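Gating the Close Command: Notes on the Grasp Monitor
July
Posted by the Harkton controls desk

The most recent release of our grasp software, known internally as Laxdal, moves the decision to close the gripper out of the planner and into a separate monitor. The planner still proposes a grasp pose and brings the arm to it. The monitor then reads the wrist camera and the joint states and either permits the close command or holds it. This post records how the monitor is arranged and which parts of it remain unsettled.

Under the earlier arrangement, the planner issued the close command as soon as the arm reported that it had reached its target. That report concerns the joints alone. If the pose estimate was wrong by 2 millimeters, the arm would arrive on target and the fingers would close on the wrong part of the workpiece, or push it along the cloth. The log entry for such an attempt looked the same as the entry for a good one until the width reading came back, and by then the part had to be located again from the beginning.
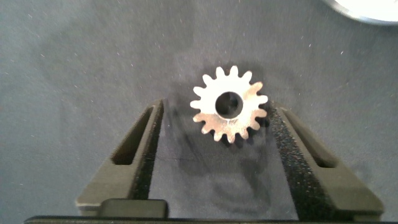
The monitor works in the image and makes no use of the planner's estimate of depth. It fits an outline to the part, a second outline to each finger, and compares the clearance on the two sides. Where the clearances differ by more than a set fraction of the part's width, it withholds permission and returns a lateral correction to the planner. A spur gear sitting with its teeth close up against the right pad, and a band of gray cloth showing between it and the left fingertip, is the sort of arrangement the comparison was written for. The bore is the more dependable feature for the fit, as a dark round hole on a pale face survives strong light better than the teeth do. On the brightest side of the rim the teeth tend to wash out, and an early version of the outline step drew the gear too small as a result. We now weight the bore fit above the rim fit.

The permission itself is a message with a short life. It expires after 100 milliseconds, and the gripper driver refuses any close command that does not carry a current one. Presport, our message layer, stamps each permission at the camera end, so that a delayed image cannot authorize a present motion. Integration took longer than the monitor itself. Two of the older drivers kept their own clocks, and these had to be brought into line before the expiry could be trusted.

We replayed 74 stored approaches through the new gate before it was allowed to command hardware. It held 15 of them. Most of those holds were correct on review. The remainder came from shadow: the arm darkens the surface beneath it, and the segmentation step sometimes read the edge of that dark patch as the edge of a part. The present remedy is to predict where the arm's shadow will fall and reduce confidence inside that region. It is adequate on plain cloth – less so on mottled surfaces, where the smudges have edges of their own.

Reflective items are a separate matter. A polished disc can return a toothed outline that the detector is inclined to accept as a gear, and the correction must come from somewhere other than contrast. We are testing a rule that a candidate must keep its position on the work surface across several wrist poses before it is passed to the planner.

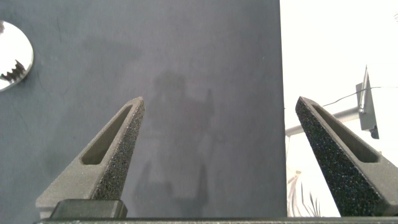 Sunetti asked, when the draft of this post was circulated, whether the position rule would slow the cycle, and suggested that the wrist poses already visited during the approach be used in place of additional ones. We have adopted the suggestion. The approach path now includes a slight sideways offset, and the candidate is checked along it without a stop.

Configuration files from the previous release will load, but the field named close_on_arrival is ignored and a warning is written to the log. Sites that depend on it should remain on the previous release until their drivers have been updated.

Comments

tmk_controls
Does the expiry restart if the planner applies a lateral correction, or does the monitor have to issue a new permission?

Harkton controls desk
A new permission is required. Any motion command to the arm cancels the one in force.

fieldnote
We saw the same clock trouble with our drivers. Please consider publishing the replay tool as well, even in its present condition.

b.orrin
Is the clearance fraction set per part or per gripper? The configuration notes mention both.

Harkton controls desk
Per part, with a gripper default. The notes will be corrected.

Contact the controls desk | Copyright Harkton | Back to top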